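Who Looks After a Promise Once the Permit Is Signed?

Opinion, by Dagný Holst

When a planning authority allows a quarry, a housing estate or a road to take a piece of living country, it nearly always asks for something back. A strip of wetland is to be restored. A stand of trees is to be planted on a neighboring slope. A pond is to be dug for the frogs that will lose the one they have. These conditions are written into the permit, the permit is signed, and the public is told that the loss has been offset. The question this essay addresses is what happens in the years after that, and why the present arrangements in the Panari basin are not good enough.

The Urkcombe marsh offset is the clearest case we have. In exchange for permission to extend its gravel works along the lower Panari, the Lambrechts company undertook to establish a replacement marsh on former grazing land at Urkcombe, with 3,000 native plantings and a controlled water level. The condition ran to less than a page. It named the species to be planted and the depth of water to be held through the summer. It did not say who would inspect the site, how often, or what would follow if the marsh failed to become a marsh. 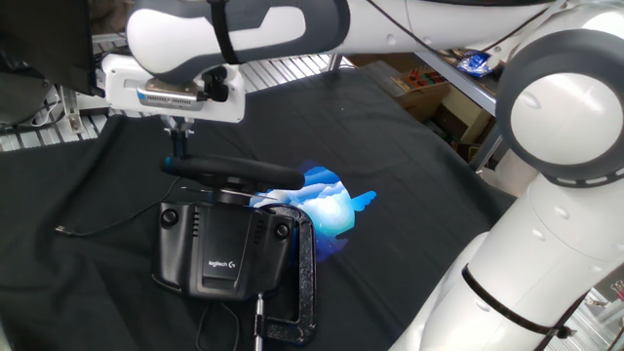 Page last changed: 8/5/22

The company did what the wording required. The ground was shaped, the sluice was put in and the plantings were made in the first season. A completion report was filed and accepted. From that point the authority's file contains very little. There is a letter acknowledging the report, a second letter returning the bond, and a short note stating that the condition is discharged. The note is dated less than one year after the first sedges went into the ground.

A marsh does not settle in one year. The plants that hold a bank together need several growing seasons before they can stand a dry spell, and the insects and birds that were the reason for the exercise arrive later still. To discharge a condition at the moment of planting is to certify that work was carried out. It says nothing on the subject of habitat. The two are regularly treated as the same in permit files across the region, and residents who read those files are entitled to find this misleading.

When members of the Panari Basin Association walked the Urkcombe site in the third summer, 242 of the plantings in the sample plots were still alive out of those that had been mapped there, and the upper end of the site had gone back to pasture grass. The sluice boards had been lifted and stacked against the fence. It was not possible to learn who had lifted them. The grazing tenant believed the company was responsible for the water level. The company believed its duties had ended with the bond. The authority, when asked, replied that it held no current role.

I do not accuse any of the three of bad faith. Each was reading the same short condition, and each reading was a reasonable one. That is the fault in the system. Responsibility for the marsh was allowed to lapse between three parties because the permit treated the offset as an item of construction, like a culvert or a haul road, when it should have been treated as a piece of land with a future.

The first reform I would urge is plain enough. No bond should be returned until the habitat has been shown to function, and the period should be set by the type of habitat concerned. For a reed marsh, 16 years would be a fair term, with the sum released in stages as agreed measures are met. Developers will object to the cost of money tied up for so long. The objection deserves a hearing, but it should be weighed against the fact that the land they were allowed to clear is cleared permanently.

The second is that monitoring should be paid for by the permit holder and carried out by someone else. At present the completion report is written by a consultant engaged by the applicant, and the authority seldom has staff to visit. The Plavitau district, upstream, charges a yearly fee on every open offset and uses the income to employ its own field officer. The scheme is modest. It has meant that when a culvert blocked above the Plavitau wet meadow last spring, a person with the power to order it cleared knew of the problem before the meadow dried out.

The third concerns the public record. There are 166 offset conditions on the basin register. For most of them, the register gives a permit number and the word "discharged." It does not give a location that an ordinary reader could find on a map, and it does not say what was promised. A resident of Urkcombe who wishes to know whether the field behind the school is a protected marsh or a failed one must write to the authority and wait for a reply. This information belongs to the public, and there is no good reason for it to be kept in a form that the public cannot use.
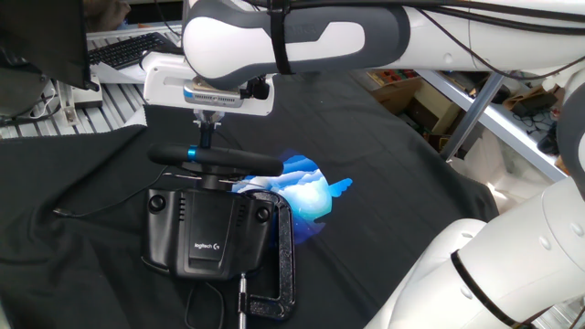 Villads Mikkelsen has written to the Association to disagree. In his view a long bond will simply drive smaller operators out of the basin and leave the field to the largest, who can carry the expense and who also have the lawyers to argue over every stage payment. He would prefer that applicants pay a single sum into a common fund at the outset and that the authority buy and manage land with it. "You are asking gravel companies to be good wardens for a generation," he writes. "They do not want the job and they will not do it well. Take the money and give the work to people who do."

There is force in this, and the Association has discussed it at two meetings. A common fund would allow larger areas to be secured, in better places, than the scattered corners that individual permits tend to produce. It would also end the confusion over duties that arose at Urkcombe. My hesitation comes from the record of such funds elsewhere in public life. Money paid in for one purpose has a way of being borrowed for another when budgets are tight, and a payment made on the day of the permit removes any remaining interest the developer may have in the result. If a fund is to be created, it should be held apart from the general accounts, it should publish what it buys, and it should be barred from accepting payment for habitats that cannot be replaced within the same catchment.

That last point leads to a matter on which I believe Mr. Mikkelsen and I would agree. Some places should not be offset at all. The practice of offsetting has made it too easy to grant permission, since every loss can be matched on paper with a gain. The old alder wood at the mouth of the Panari took longer to form than any bond could run. An authority faced with an application to clear it should be free to say no, and should not be made to feel that refusal is unreasonable merely because a planting plan has been attached.

Ásdís Ravn put the matter well at the August meeting when she asked that the draft guidance begin with avoidance and leave compensation to its final section. As it stands, the draft gives avoidance one paragraph and compensation eleven pages. Applicants will read that balance as a statement of what the authority expects of them, and they will be correct to do so.

The authority has invited comment on the draft and has indicated that it will consider changes to the wording of standard conditions. The Association will ask that every new condition name the party responsible for the land in each year of its term, state what is to be measured, and provide for a remedy if the measures are not met. It will ask that the register be rebuilt with maps. It will also ask that the Urkcombe condition be reopened, so far as the law allows, and that the sluice boards be put back in the meantime. The last of these requires no new policy, and could be done by two people in an afternoon.

Members who wish to see the Association's comments before they are filed may request a copy from Védís Kjærgaard at the office. Comments on individual sites are welcome, particularly where a member has kept dated notes on water levels or planting survival. Records of this kind carry weight with the authority, and for many of the older offsets no others exist.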